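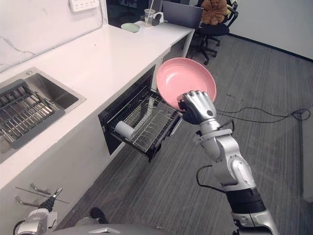

**loredana_b:** Boa tarde a todos. Estou a aprender português e a estudar o condomínio onde moro, em Rorville. A quota subiu para 771 euros por ano. É normal?

**Ferka:** Depende do prédio. No meu pagamos 579, sem elevador.

**ong_norte:** Não concordo que seja normal. Peça a ata de fevereiro e o orçamento.

**loredana_b:** Já pedi – a ata fala de obras no telhado, até 2.000 euros.

**Ferka:** Então a subida justifica-se.

**ong_norte:** Só se a assembleia votou. Votou?

**loredana_b:** Na ata não encontro o voto. Vou escrever à administração esta noite.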